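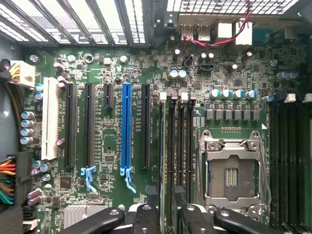
September, notebook, equipment planning

Started a bit after 9:00. Goal for the day was to get the spending list for the disassembly cell into a shape Oana can take upstairs. The cell itself is good enough to plan from now. What we don't have is a second gripper, a proper tool changer, or any decision about the wrist camera.

Current job is desktop and workstation boards, still in the case. Working order on the sheet is cables first, then memory, cards, cooler, CPU, board screws. Most of the money questions come from the first two steps, so that's where I spent the morning.

Grippers

Three candidates left after I threw out the vacuum one.

Verbeke two-finger, electric: 2,071. Force control down to where we want it, fingers are swappable, lead time six weeks. Their sales person sent the drawing the same day I asked.

Kullell two-finger, electric: 1,819. Shorter stroke. Fingers are swappable but only with their own mounting plate, and the plate is extra. I asked for the price of the plate twice and have not heard back.

Keep what we have and buy only new fingers from Hindunach: 888 for a set with the thin tips. Cheapest by a long way. Doesn't give us a spare if the gripper body dies, and it would have to come off the arm while the new ones are fitted.

The width of our present fingers is the real trouble. Over a full-size board they take up a lot of room and a lot of the wrist camera's view. With the gripper low over the CPU socket, one finger is right down at the bottom of the socket and the other is off toward the heatsink on the left. Fine for looking. For working the retention lever, which runs down the right side of the socket, I want something much narrower. Same goes for the slot latches and the memory tabs. The board I used for planning has memory on both sides of the socket area, and the right-hand bank is the awkward one to come at.

Thin tips would fix most of that whichever body we go with. So the order of buying could be: tips now, second body next quarter. Wrote this down as Plan A.

Cable step

The thick sheathed bundle to the white power connector runs close along the case wall. Anything that has to get hold of that connector comes down next to sheet metal. Measured our finger against the gap on the bench case and it's tight. The smaller colored leads lower down are worse in a different way, they're loose wires in a bundle and I don't trust us to grab the plug and leave the wires alone.

Option is a cutter instead. Katunent makes a small pneumatic one that bolts on as a tool. No price yet, form filled in. If we cut we lose the reuse value of the supply, and Oana said last month that two of the customers want the supplies back whole. Leaving the cutter on the list as "later, maybe".

Camera

Keep the one at the wrist. I'd like a fixed one overhead too, but not out of this budget. The slot labels are too small to read from the wrist view at that height, so anyone hoping to identify slots by the printing should stop hoping, or pay for a better lens. Slot color and length do the job on this board. May not on the next one.

Light: the case sides throw shade. Need a ring light or a bar. Small money, put it under consumables so it doesn't need its own line.

Talked to Oana after lunch

-- She's fine with tips first.
-- Wants the Kullell plate price before she rules them out. I said I'd call once more and then drop it.
-- Asked why we need a spare body at all. I told her how long we were down in spring. She wrote it in as a spare part and not as new equipment, which comes from a different pot.
-- Tool changer is off the list until we know about the cutter.

To do

Call Kullell about the plate.
Send Hindunach the flange drawing (rev 3, the older one has the wrong bolt circle).
Ask Verbeke if the six weeks still holds for an order placed in October.
Check whether thin tips reach the lever without hitting the socket frame. Print a dummy pair first.
Move the ring light to consumables on the sheet.

Stopped at 4:40. Spreadsheet is saved in the shared folder under planning.

3 comments
Share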